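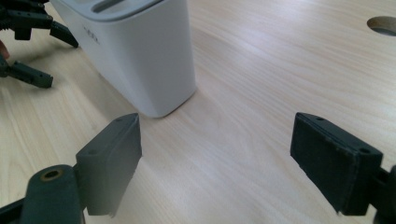

Photo: Elis Rowlands / Tovville Courier

Print | E-mail

Let People in Recovery Keep Their Evenings

By Heledd Probert

My brother-in-law quit drinking at forty-four, and the thing that nearly undid him was his work schedule. I've been turning that over for a couple of years now, and since the Voyle plant has changed its shift rotation again this August, I'd like to say my piece about it while people are still talking.

He worked the line at Voyle, out past Stendden, and he was good at it. When he finally went to his supervisor and said he had a problem, the man was kind. I want to be fair about that, because folks like to imagine a villain in these stories and I never met one. The supervisor shook his hand, told him his job was safe, and gave him the number for the counseling line. He got his leave, all 28 days of treatment paid for, and when he came back there was a card on his locker with a lot of names on it. I still think well of every person who signed it.

Then they put him back on rotating nights.

If you have never loved somebody in early recovery you might not see the trouble right away. I didn't. But the group he had come to lean on met at 7 in the evening, in the basement of the Methodist church, and for two weeks out of every four he was clocking in at just that hour. He'd come home in the morning wide awake, with his wife off to work and the kids off to school and the whole quiet house to himself, and he told me once that those hours felt like walking down a hallway with only one door in it.

He asked for straight days. He was told there was a list, and that the list went by seniority, and that it wouldn't be right to move him ahead of people who had waited. Well, I understand that too. My own father waited nine years for days at the cannery - he'd have been sore about it, and he'd have had some cause. But we make room for other kinds of illness all the time. A woman in my office had back surgery and for months she didn't lift so much as a box of envelopes, and we all carried them for her and thought nothing of it. A man two desks down leaves early for dialysis. There was no list for either one of them. We just did it, the way you'd hold a door. 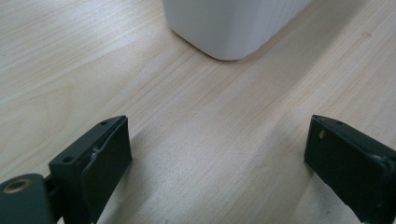 I think the difference is that we still believe, somewhere down deep, that a drinker ought to suffer a little on the way back. We'll say it's a disease, and we'll put the poster up in the break room, and then when it comes time to change a schedule we start talking about fairness in a tone we'd never use with the fellow on dialysis. I've caught myself at it. When my brother-in-law first told us, I was sympathetic for a whole evening and then lay awake being angry about a Thanksgiving he had ruined years before. So I'm not preaching from any great height.

The plant employs 700 people when it's running full. I can't tell you how many of them are trying to stay sober, and I don't believe the front office could either. That's as it should be, since it's private. But it is surely more than one man, and most of them will never ask for anything, having seen how the asking goes.

Now, I have heard the argument that a company isn't a hospital, and that a person has to want it badly enough to manage on his own. Elis Rowlands, who edits this page and has let me go on far too long before, put it to me that way over coffee, and he put it well. An employer can't be everybody's keeper. He reminded me that small outfits like Ulo, with one crew and one shift, would have nothing to swap even if they wanted to. I grant him that. A roofing company can't invent a day shift, and I wouldn't want a rule that pretended it could.

But Voyle can. They have three shifts and plenty of people who would rather work nights for the extra pay. What I'd ask for is small: one year of steady hours, days if the person wants them, for anybody coming back from treatment with a doctor's note. After that year they go back into the rotation and onto the list with everyone else. You wouldn't have to tell the whole floor why, either. "Medical" is a perfectly good word and we ought to let it do its work.

My brother-in-law left the plant in the end. He drives a delivery route over in Tovville, for less money, and he's home by suppertime. He goes to his meeting and sometimes he brings the doughnuts. I'm glad for him, and I'm sorry for the plant, which lost a careful worker with a good many years left in him, and I do wish somebody over there would pick up the schedule and look at it again.

Print | E-mail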